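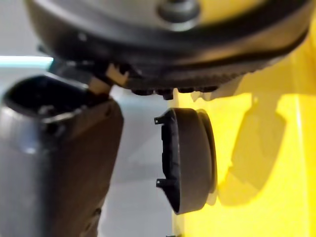 Tracey Garside reckons you should always do the rim before the top, and after two goes at it the other way I've come round to her view. Start up top and the dust you push off just settles along the edge, so you end up wiping the same bit twice (ask me how I know!).

Section 7: Cleaning the rim and underside

You'll want a dry microfibre cloth, a soft old toothbrush and a towel on the bench. I use a bath towel folded in half — a tea towel slides all over the place.

1. Switch the unit off at the wall and unplug it. Leave it alone until the whole thing feels cool.

2. Lay out your towel and keep the unit upright on top of it for now.

3. Run the dry cloth around the black rim in one direction, turning to a clean patch as you go.

4. Tip the unit just far enough to get at the row of nubs on the bottom edge of the rim. Brush between them with the toothbrush, light little flicks, working outwards.

Note: one of them is a bit longer than the rest and sticks down near the middle of the row. It's meant to be like that, so please don't try to snap it off or file it down.

5. Wipe the curved underside with the cloth. If there's a greasy mark, dampen a corner with plain water and wring it out hard.

CAUTION: Never spray anything straight onto the unit, and keep damp cloths well away from the round socket in the grey top. If water does get in there, leave it unplugged and send me a message before you try it again.

6. Set it back down flat and do the top last. The lighter grey shows smears more than you'd think, so finish with a dry bit of cloth.

7. Check that nothing is caught under the rim, let any damp spots dry right out, then plug back in.

How often? I do mine once a month, and more in June when the heater's going and there's lint on everything. If yours lives in the laundry, you may want to do it every fortnight.

Last updated July 12, 2023

Related sections
Unpacking and choosing a spot
Storing the unit over summer
Spare parts and where I get them

Contact Gostholm | © Gostholm | Back to top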